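Brurka Home Systems
Household Tips: Software Setup and Upkeep

Putting Drinks Away: Settings for Two-Armed Kitchen Robots

These tips apply to households running the Podex planner on a two-armed robot. They cover bottles, refrigerator doors and low drawers. Menu names are those of the April release; owners of earlier versions will find the same settings under Advanced Motion.

Before you begin

Save a copy of your present kitchen profile. Podex keeps only the last 2 profiles, and an older one cannot be recovered after it has been replaced. Store the copy on the household computer under a name that includes the room.

Check that the kitchen map is current. If the table, the refrigerator or a cart has been moved by more than the width of a hand, run Remap Room. A new map should be made in the light the room usually has when the task is run. Maps made at noon often place glossy refrigerator doors a little too far back when they are used in the evening.

Teaching the planner your bottles

Bottles filled with tea, juice or other dark liquids are generally found without difficulty. Clear bottles and half-empty bottles cause most of the errors reported to us. The liquid line can be read as the bottom edge of the object, and the planner then chooses a grasp that is too high or reports that the bottle is floating.

To correct this, open Objects, select the bottle and set Shape Source to Cap and Shoulder. The planner will then work out the height of the bottle from its top. Brightly colored caps give the best results. For drinks that settle into layers, turn off Split by Color, or the planner may list one bottle as two objects.

Where several bottles stand close together, set Pick Order to Nearest Edge First. The hand then has clear space in front of it and is less likely to brush the bottles behind.

Choosing which arm does what

Podex assigns arms by distance unless told otherwise. For refrigerator work this is seldom the best choice. Assign the multi-fingered hand to bottles and the two-fingered gripper to doors, drawers and bins. The assignment is made once, under Roles, and applies to every task in the same room.

Set Shared Space to Strict for the first week of use. In this mode one arm holds still while the other crosses in front of the body. Work is slower, but the log is much easier to read when a path has to be corrected.
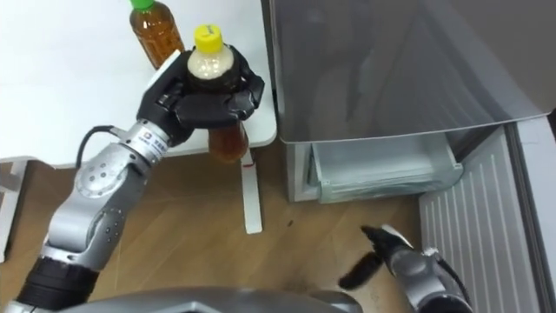
The left hand holds a yellow-capped bottle at the table edge, with the right gripper near the partly open drawer.

Drawers and bins

A drawer should be entered in the task list as a separate step, ahead of any step that lifts a bottle. If the two are combined, the planner may hold a bottle in the air while it searches for the drawer edge. Place a Confirm Open check between them and set the required opening to match your widest bottle plus a finger's width on each side.

Pale or see-through bins are difficult for depth sensing. Enter the inside measurements of the bin by hand under Containers, and select Use Measured Size. Do not rely on the automatic scan for the bottom of the bin. Releases made from too great a height are nearly always the result of a scanned bottom.

Grip force and speed

Soft plastic bottles should be held at the shoulder, where the wall is stiffer. A grip setting of 79 suits most full bottles on the Atallah hand driver. Lower the setting for bottles that are partly empty, and test each change over the table before using it over the floor.

Limit wrist rotation during carrying. The Keep Upright option does this and should remain on for any bottle that has been opened, even if the cap has been replaced.

Reading the log

The task log holds 2,000 entries and then begins to overwrite the oldest. Export it before a long session. Look first for the words "replan" and "wait." Repeated replans at the same point usually indicate a map error. Repeated waits usually mean that both arms have been given the same space.

Owners who use the Oston viewer can replay a path on screen without moving the arms. Replay is recommended after every change to Roles or Containers.

Routine care of the software

Install updates when no task is scheduled. After an update, run one bottle through the full sequence with a person at the stop button, and compare the new log with the previous one. If the results differ, restore the saved profile and send both logs to the service desk.

Related pages: Mapping Glossy Surfaces; Door Handles and Hinges; Restoring a Saved Profile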